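Chapter 4
Teaching by Hand

Before your team writes any code for the Pruster project, you collect demos. Lots of them. Goal for this chapter: 30 clean ones, same task, same table. The bowl comes first, tools later.

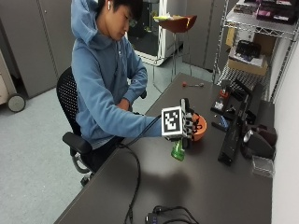
Bowl work at the long gray table.

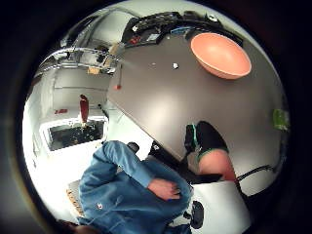

Read section 4.1 before you touch anything. Clubs entering the Borka Cup in December need 500 demos total, so sloppy habits now will cost you alot later. Keep a log. Start, stop, who, which object. Bad takes get marked, not deleted.

What you need:
A partner
Log sheet (back of book)
A bowl, any color

Terms to know: demo, marker, grasp, take. Definitons at the end of the chapter. Skip 4.3 if your class did the Chege unit already.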